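Collecting Demonstrations for a Sweeping Task, Without Losing Your Mind

Wovongate Bench Guides > Learning from demonstration > Part 3

In Part 2 we got the two arms talking to the logger. If yours are still not talking, go back and check the cable, then check the other cable. This part covers the bit everybody wants to skip, which is sitting down and recording enough good examples for the policy to learn from. The task is to sweep one small block into a dustpan with a hand brush. A four-year-old can do it. Your first policy will make you appreciate four-year-olds.

What you need

A table with a cloth on it. We like a printed grid, for reasons given below.
A fixed camera that will stay fixed.
A dustpan, a hand brush and a block.
The Trinomitz logger, or anything that saves joint positions and video on the same clock.
A chair you can stand for a whole afternoon.

Step 1. Write the task down in one sentence

Ours reads: "Pick up the brush, sweep the block into the pan, put the brush down." Tape it to the monitor. Halfdan Damgaard and I recorded our first set without doing this, and when we played it back he had been putting the brush down and I had been holding it up in the air like the Statue of Liberty. The policy learned both endings and alternated between them, sometimes within a single run.

Decide what counts as done. We say the block has to be fully past the front lip of the pan, and the brush has to be lying on the cloth with the gripper open. Anything less gets marked as a failure, including the ones where you felt you deserved it.

Step 2. Set the starting layout

Lay the pan on the left with its handle pointing away from the block and the lip facing it. The block goes next, and the brush goes to the right with its bristles turned toward the block. Leave a gap between lip and block. One check of the grid is a fair place to start. Too close and the sweep is over before the arm has done anything worth copying.

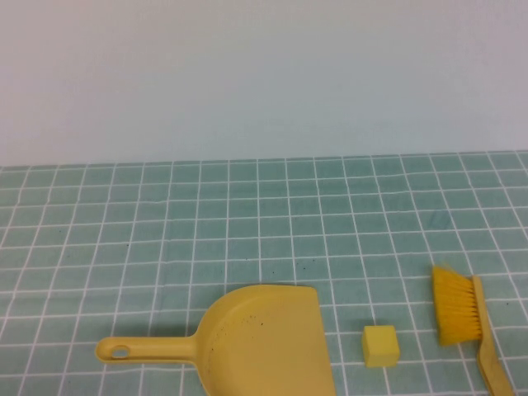
Starting layout, with the pan, block and brush near the front of the cloth.

We went with yellow for all three. If the policy can only find the block when it is the one red thing on the table, you have trained a very expensive color sensor. You may prefer to begin with an easier color and make life harder later. Oluf Bergmann does it that way and sleeps better than we do.

The grid gives the person resetting the table something to aim at. "Two checks right, one check back" is an instruction. "Over a bit" is the start of an argument.

Step 3. Vary things on purpose

People are terrible at being random. Told to put a block anywhere, they put it in the same place with a slightly different expression. Make a list of start positions before the session and work down it. We use 16 block positions, repeated in shuffled order, and turn the brush a little between passes.

Change one kind of thing at a time for the first day. Once the block positions are covered, start moving the pan. Keep the camera out of this entirely. If somebody bumps it, stop, put it back against your reference picture, and make a note in the log.

Step 4. Record

For each episode:

1. Reset the table from the list.
2. Move both arms to the home pose.
3. Take your hands out of view.
4. Start the logger and wait for the tone.
5. Do the task at an even pace.
6. Return home and stop the logger.
7. Mark it good, bad or odd.

Even pace matters more than speed. If you hesitate over the brush handle for three seconds, the policy will learn to hesitate over the brush handle, with none of your excuses. Plan the grasp before you press start.

If the block squirts off sideways, go after it. A few recoveries are some of the most useful episodes you will get, provided you finish the task and tag them. Do not stage them, though. Staged mistakes look like bad acting and train about as well.

Stop after 31 episodes and stand up. That number came from plotting our failures against time, and it is roughly where my wrists and my judgment part company.

Step 5. Check before you have too many

Play back the first seven at double speed before recording any more. Look for dropped video, a gripper signal that never changes, and sleeves. On one memorable Thursday we skipped this and collected an entire afternoon with the gripper channel flat at zero. As far as the data was concerned, the brush had been moved by faith.

Also go through the bad pile. If most of the failures come from the same corner of the cloth, the arm probably can't reach it comfortably, and no amount of extra data will lengthen the arm. Take that position off the list.

How many is enough?

Our set came to 288 good episodes over several sessions. Train a first policy well before you reach your own total, watch where it fails, and spend the rest of your recording time there.

Part 4 covers trimming the dead time off both ends of each episode and converting everything to the Fluston format. Have the odd pile handy, as you will need it for the tagging section.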